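Home Products Support Manuals Contact

Stalla Countertop Utensil Holder
Section 4: Assembly and Loading

4.1 Before You Begin

The holder is made up of a three-compartment caddy, a wire rack, and a flat drip tray. Wash the caddy and tray in warm water with mild dish soap and dry them with a soft cloth. Wipe the rack with a damp cloth only.

Choose a level surface near the stove, at least 11 inches from the nearest burner. A cloth may be laid under the holder to protect the counter, provided that it is pulled flat.

CAUTION: Do not place the holder on a cooktop, even when the cooktop is off. The plastic parts may soften at temperatures above 200 °F.

4.2 Assembling the Holder

1. Set the drip tray on the chosen surface.
2. Place the rack over the tray, with the dipped rail facing the user.
3. Lower the caddy into the rack until it rests on the tray.
4. Press lightly on each end of the rim. If the caddy rocks, lift it out and repeat step 3.

4.3 Loading the Left Compartment

5. Insert spatulas and turners with the handles down. Allow the heads to lean toward the outside.
6. Add the whisk last, with the wire loops up.

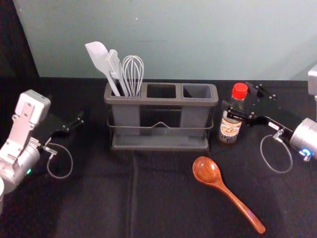
NOTE: Three utensils per compartment is the recommended load. A fourth may be added if all of the handles are slim.

7. Confirm that each handle reaches the bottom of the compartment. Long handles that stand at a steep angle should be moved.

4.4 Wooden Utensils and Bottles

Wooden spoons should be kept in a compartment of their own. Finished wood can be marked by metal wire, and damp wood dries more slowly when it is crowded.

8. Dry the spoon fully – bowl and handle – before storing it.
9. Place it in the middle or right compartment with the bowl up.

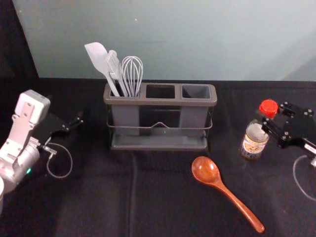 Sauce and seasoning bottles are to be kept beside the holder. The compartments are not intended for glass. Tighten the cap and wipe the outside of a bottle before setting it down, as drips may stain the cloth or the tray.

CAUTION: Do not lift the holder by the wire rack while it is loaded. Remove the utensils first, then lift the caddy by its rim.

4.5 Routine Care

Empty and rinse the drip tray weekly. For replacement trays, write to Imelda Samonte, Parts Desk, Stalla, Dreltthorpe, and state the color required.

Revised 2/10/25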